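Conservation Workshop, Tendlow Study Collection
Notebook entry, 31 October 2022
Entered by: Dilani Wanigasekara

Humidity control in the print store, continued from May.

The buffered cassettes supplied by Zaline have now been in the store for 126 days. Readings were taken from the loggers on shelves A to D and transferred to the register. Shelf C remains the driest and shelf A, nearest the outer wall, the least steady. The drift on shelf A follows the heating schedule closely, and the building office has been asked for the revised winter timetable.

The Sikder prints (17 sheets, all on thin laid paper) were examined for cockling. Two show slight movement at the lower margin. Both have been returned to flat storage under blotter and are not to be framed until the next review. The remaining sheets may proceed to hinging with wheat starch paste.
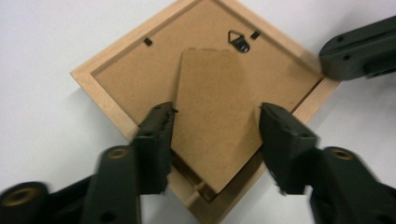
Square frame in pale wood, reverse side, with brown hardboard backing and black retaining tabs.

Backings: hardboard is not to be left in direct contact with any work on paper. A barrier sheet of the Flolta board is to be placed between mount and backing in every case. K. Howlader reports 40 sheets of this board in stock, against an estimated need of nearly 228 for the full program. A purchase request has been drafted and awaits signature.

Paste batch from last week was discarded – odor noted on opening. New batch to be made in a smaller quantity and the date written on the lid.

Outstanding: recalibrate the logger on shelf A; confirm the heating timetable; Kavinda Howlader to check the hinges on the first Sikder sheets before they leave the bench.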